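4 Setting up and recording with the Skolell hand-held grippers

This section covers the paired hand-held grippers, the marker cubes and the overhead camera. Fit the camera mount first, as described in section 3.

4.1 Before you start

The table should be level and have a matt top. Glossy tops reflect the ceiling lights and reduce the quality of marker tracking. Leave at least 70 cm of clear floor on the side where the operator stands.

1. Charge both grippers fully. A full charge takes 100 minutes from empty.
2. Check that each marker cube is seated squarely on its base and that the locking tab is closed.
3. Wipe the cube faces with a dry cloth. Do not use solvent, as it lifts the print.
4. Check the finger pads for wear. Replace both pads of a pair together (part list, Pumham kit).

CAUTION: Do not carry a gripper by its marker cube. A cube that has been twisted must be recalibrated, even if it looks straight.

4.2 Pairing the grippers

1. Switch on the left gripper and wait for the green light.
2. Switch on the right gripper. It must be within 4 m of the base unit.
3. Open the Bakke software and select Devices, then Pair.
4. Close and open each gripper fully, left first. The software stores the travel limits.
5. Hold both grippers over the table, fingers pointing away from you, until the tracking bar stays full for 8 seconds.

Note: If left and right are swapped on the screen, repeat from step 1. Do not swap the cubes over - each one is matched to its own gripper at the factory.

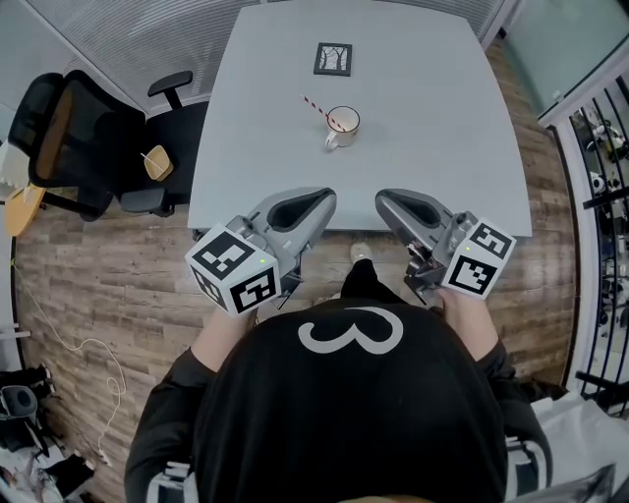 The start position matters more than the speed of the movement. Begin each recording with the fingers open and the grippers apart, and return to the same position before you stop. Keep the wrists relaxed and avoid turning a cube so far that the camera loses all of its marked faces.

4.3 Recording a task

1. Place the objects within reach of both grippers.
2. Select New task and enter a short name.
3. Press Record and hold still until the tone sounds.
4. Carry out the task at an even pace. If an object is dropped, stop and discard the recording.
5. Return to the start position and press Stop.

Drinking vessels should be empty. Liquid on the finger pads reduces grip and can enter the hinge.

CAUTION: Keep bare fingers clear of the hinge while the gripper is closing.

4.4 Tracking faults

Tracking bar drops at the table edge: the camera is too low or tilted. Adjust the mount and repeat 4.2, step 5.

One gripper drifts on the screen: the cube is loose or dirty. Reseat it, clean it and recalibrate.

Green light goes out during recording: the battery is low. The recording is saved up to that point but is marked incomplete.

For faults not listed, send the log file to Ovby service with the serial numbers of both grippers - the number is under the battery cover.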